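The Acceptance Test

Ospina had been sent to Whiteley to choose between two hand-held grippers and to be back at Valtovard by the end of September with a recommendation. The Dikine had the stiffer jaw. The Wetero had the better trigger, and its maker had sent a data sheet in which the closing force was given twice, with different values.

He wrote the protocol on the train. 300 trials, split evenly, same cloth, same start position, operator changed at the halfway point. A trial passed if the cloth was folded and placed in the basket within 19 seconds. A dropped corner was a fail. A double pick was a fail. He had argued by telephone for a third category and lost.

By four in the afternoon they had reached trial 136 and the Wetero was ahead by 2. The operator, who had been at it since lunch, asked whether she might stop closing the left jaw fully before the lift.

"It isn't in the protocol," Ospina said.

"It's how I've been doing it since sixty."

He went back through the log. From trial 60 onwards the drops on both devices had fallen by half. The column headed Device explained very little of it. The column headed Operator Notes was blank, as he had instructed.

He sat down on an equipment case and worked out what could be kept. The first 59 trials were one experiment. The rest were another, undocumented. He could discard them and lose the afternoon, or write her method down and start from zero.

"Show me slowly," he said. "Both hands. Talk while you do it."
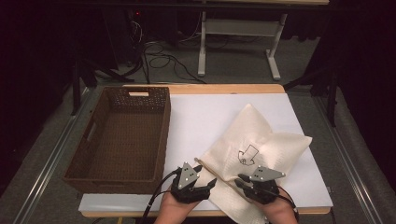 The procedure took him most of an hour to write, and it ran to a page and a half. Right jaw first, on the lower edge. Left jaw held off, tips pointing at the cloth, no contact until the right had hold. He had her stop with the right fingers pinching the napkin at its lower right edge and the basket still empty on her left, and he asked what she was waiting for. She said she was waiting for the cloth to stop moving. He entered that as a settling interval, duration to be determined, and numbered the next sheet 1.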